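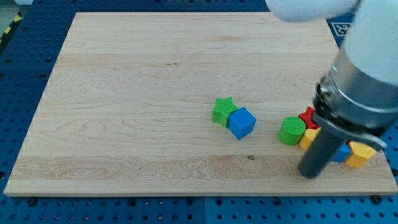 Nawal Cherkaoui wrote in to ask whether a wooden board needs any finish at all if the only thing that ever touches it is a set of small blocks. Her view was that bare maple wears better under light use than anything with a film on it, and that I had spent too many words on varnish in March.

She is mostly right. A film finish on a play or sorting surface scratches, and the scratches show before the wood itself has taken any damage. Bare wood dents a little and picks up dirt from hands. Dirt sands off.

My board is pale maple, made up of strips joined edge to edge. The grain changes from one strip to the next, and so does the color, cream in places and light tan in others. There is a small dark spot near the lower middle that I have left alone. It sits on a blue pegboard table, which is a poor surface for small parts on its own. Anything with a narrow base catches on the holes. With the board on top, a cylinder can be stood upright without hunting for a flat place.

Notes on finish, for anyone doing the same:

Sand to 220 grit and stop. Finer than that and the blocks slide when the table is bumped.

I tried two oils on offcuts, one from Wellau and one from Rerkia. The Wellau darkened the maple more than I wanted. The Rerkia stayed pale but was still tacky after 5 days in a cool room. Neither went on the board.

Wipe with a barely damp cloth and dry both faces. Wetting one face only is how a glued panel cups. Mine was out of flat by a hair last winter and came back after 14 days standing on edge.

On the blocks: the textured faces grip bare wood well. The stars are the awkward ones to store, as they do not pack against cubes or against each other. I sort by shape first and color second. Sorting by color puts a green star in with a green cylinder, and the box will not close.

Nawal also asked about felt pads under the board. I use four thin ones, one at each corner, set between the holes of the pegboard. Cork would probably do as well. I have not tested it.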